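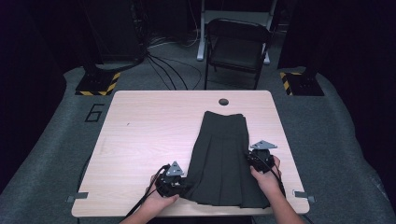 A charcoal pleated skirt, laid flat with the waistband at the far end of the table.

My aunt had a word for people who hung a pleated skirt on a wire hanger, and I won't repeat it in a family magazine. She kept hers flat in the bottom drawer of a wardrobe in Barnutberg, and when I inherited one of them (gray, heavy, older than I am) the pleats were still sharp enough to make me feel underdressed.

I thought of that drawer all through my visit to Jozefína Danko, who has mended and pressed skirts at Breline for 22 years and who talks to cloth the way other people talk to a nervous horse. "Give it a table," she told me, before I had even got my coat off. "A bed is too soft, and your knees are worse."

So a table it was. The waistband goes away from you and the hem comes toward you, opening out as wide as it likes. Then you take the two side edges, low down, and draw them gently until the pleats remember where they belong. You don't pull! I pulled, the first time, and got a patient look and a cup of tea while she put it right.

The waistband is where most of us go wrong. A layer tucks itself under, or rides up on one side, and every pleat below it leans a little in sympathy. Jozefína smooths that part with the side of her hand and won't hear of folding anything until it lies quiet. After that she turns one side in over the other, along a pleat and never across it, and rolls the whole thing loosely from the top down - an old habit from her first job, at Sýkora, where skirts traveled in trunks.

Dark gray wool is forgiving, she says, and black shows every bit of lint in the house. For a suitcase she likes an old stocking, pulled over the roll like a sleeve. My aunt's skirt came home with me in one, and it is back in a bottom drawer now, next to the good tablecloth.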